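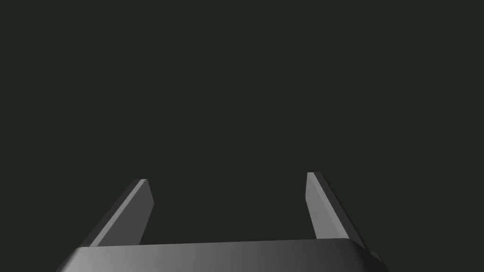 Mernden Two-Finger Gripper - Kit and Plans

Parallel-jaw gripper for small home-built and shop-built arms. Sold as a full kit, a hardware-only pack, or plans alone. Designed by Akine, packed and shipped out of the Pritholm shared workshop.

In stock: full kit, hardware pack, plans
Out of stock: spare drive screws (more in January batch, being packed now)

Price: 194 full kit. Hardware pack 60. Plans 20, taken off the price if you buy a kit later - just put your plans order number in the notes box at checkout.

What's in the full kit
Housing, two halves, printed
Finger pair, flat jaws, square tips
Finger carriers, left and right
Drive screw, left/right thread
Guide rods, pair
Servo with horn and its own bag of screws
Mounting plate, blank
Fasteners, bagged by step
Printed build sheet

Not in the kit: power supply, controller, wrist adapter, grease. Any light plastic-safe grease is fine. Don't use spray lube, it gets on the jaw faces and you will be wiping it off for a week.

Hardware pack is everything above minus the printed parts. Print files come with it.

Printing your own
Print the housing halves open side up. Fingers flat on the bed, widest face down. Four walls on the fingers, three everywhere else. PETG is what we ship. PLA works for desk use but softens if the arm lives in a hot garage. Clean out the rod holes by hand with a drill bit held in your fingers, no power drill - the walls there are thin and a power drill grabs.

If the carriers bind on the rods, its nearly always the holes. Check those before you start sanding anything.

Fit to your arm
Mounting plate comes blank so you can drill it for whatever wrist you have. We have a drilling template for the Manríquez bench arm, free download, print at 100 percent and check the scale bar with a ruler before you mark anything. Other arms: measure, draw it out, center punch, drill. Keep holes at least 10 mm in from the plate edge.

Run the servo cable out the side and leave a loop at the wrist. Enough loop for a full turn each way. Tie it to the arm, never to the fingers.

Assembly
Plan on an evening. Grease the screw before it goes in, not after. Both carriers have to start on the screw at the same turn or the jaws will close off center - if that happens, back them all the way off and start again, there's no shortcut. Housing screws snug only. You are threading into plastic and it will strip.

Center the servo with power on BEFORE you fit the horn. Build sheet has this as step 6, it should really be step 1. Fixed in the next printing.

Set your open and close limits in software before the first full-speed run. Slow first. Fingers (yours) out of the way.

In simulation
A model file is included with every version, plans too. Same outside shape, plain gray, colors left off. Fingers are seperate bodies so you can drive them or swap in your own. Set the travel limits to match your build, the file ships wide open.

Grip faces
Jaws are bare. For smooth or heavy things stick on thin rubber sheet or a bit of bike tube, contact cement, clamp overnight. Trim flush with the tips. Glued pads take up some of the opening so reset your close limit after.

Shipping and returns
Orders go out Tuesdays and Fridays. Unopened kits can come back within 60 days. Opened bags, sorry, no - but if a part is missing or cracked send a photo and we'll mail a new one.

Local pickup at the Pritholm workshop, side door, open build nights only. Pick "pickup" at checkout and wait for the email before you come over.

Page updated January 30, 2018. Prices good untill the next batch.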